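Coursework > Product Design > Year 2 reports > Divided trays

Divided trays for small flat and block-shaped items
Project report, module 4

Last updated: January 2023

1. Purpose

The project looked at how small items should be placed in a divided tray so that each one can be seen, reached and lifted out without moving its neighbours. The work follows an earlier report on drawer inserts by the same group. That report dealt only with fixed inserts and did not consider a tray standing in the open on a hard floor.

Two questions were set at the start. The first was whether the order of the items from left to right affects how easily they are found. The second was what to do with flat items that do not stand up in a compartment and tend to be left in front of the tray.

2. Items and layout

The items were chosen from what was to hand in the Uibo store cupboard. They had to be small, differ in surface and colour, and be stiff enough to keep their shape when gripped at the sides. Soft items were left out. Very thin items were allowed only as part of the second question.

Several trays were compared on paper before one was picked. The Jora pattern was rejected because its dividers can be taken out and would shift under side load. The Ollari pattern has fixed dividers but a sloping front wall, which makes the usable width at the bottom smaller than at the top. For the remaining work we used a plain tray with three compartments and no lid.

The clear width of a compartment was taken as 55 mm. Allowing for hand clearance on both sides, this sets an upper limit on the width of the items. An item that fills the compartment can be put in but is slow to take out again, and in early tests it was often tipped on to its end first.

The layout adopted places one item in each compartment, with the most reflective surfaces at the outer positions and the darkest in the middle. A dark item in a dark compartment is hard to pick out, so the middle position was given a white interior. The flat item is kept out of the tray and lies on the floor panel in front of it, at an angle.

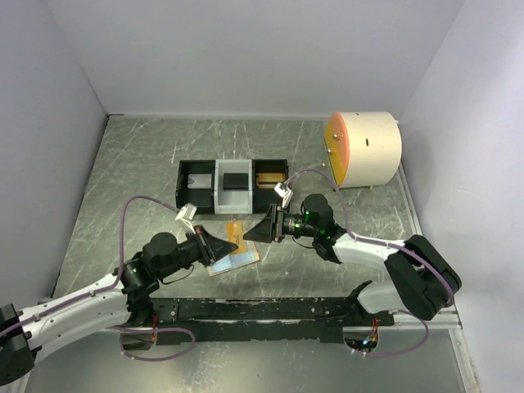
Rasville, 22 July 2022

3. Observations on the layout

With the silver item on the left, the black block in the middle and the gold item on the right, no two neighbours share a colour. The black block stands out well against the white of its compartment. The silver item is the weakest case, as its tone is close to that of the grey metal floor. It is still marked off by the black body of the tray.

The flat item, orange at one end and light blue at the other, is the easiest to find and the hardest to pick up. It has almost no side height, and on a smooth panel it slides before it can be lifted. Our approach was to push it towards the front wall of the tray until the near edge could be raised. This worked in most attempts but moved the tray when the tray was empty.

The floor panel is scratched in many directions. The scratches are shallow and do not catch a tray edge, but they scatter the light and make thin shadows harder to judge. A matt sheet under the tray would solve this, though it would also change how the flat item slides. The two effects should be tested apart.

4. Results

A full set of placements was 100 attempts, split evenly between two left-to-right orders. In the adopted order, 88 per cent of attempts ended with every item upright and in its own compartment. The reversed order gave a lower score, mainly through the gold item being placed against the divider. We do not regard the difference as proven. The same people carried out both halves, and the second half had the benefit of practice.

Returning the flat item to a compartment was tried separately. It can be stood on its long edge along the back wall, but it leans over whatever is already there. A fourth, narrow slot behind the main compartments would be the better answer and is drawn in Appendix B.

5. Further work

The next version should have a wider right-hand compartment and a non-slip base. Ojārs Kalniņš suggested lining all compartments in white and repeating the placements with dark items only. The lining is simple to cut and will be tried first. The narrow slot needs a new tray body and is left for the following term.

Appendices A (score sheets) and B (drawings) are held with the printed copy.

Contact: coursework office, Rasville | © Uibo project group | Back to top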